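Categories: Home Robotics > Grippers and End Effectors > Soft Materials

Siriporn Kamolrat
Hi all! I'm comparing two fingertip styles for a hand-held gripper, and I plan to use the winner on a small arm later. Hard items are fine with both, but on fabric I keep going back and forth. Do you start high and close slowly, or press in first?

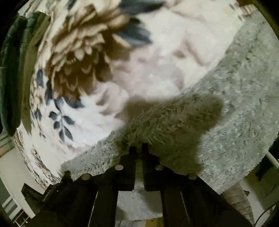
I've been closing from just over the pile, and I can't decide if my gap is too narrow for fluffy stuff. Any advice is welcome – I have all of February to play with this.

Wian Mtshali
Welcome! Open wider than feels right, press down a little, then close. I did 50 tries each way on a plain sheet, and pressing first won easily. Watch your own shadow too, as a wrist camera can take a dark patch for a fold.

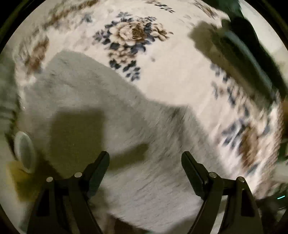 Jaws wide open, plain cloth in the gap, flowered print beyond

Pad texture matters more than the shape of the tip, I think. Try a fuzzy fleece and some folded jeans with the same pads before you buy anything.
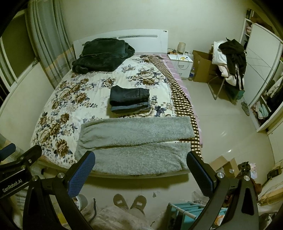

Keep the closing speed the same for both, or you'll be comparing your hands and not the pads.

Grillow
just use suction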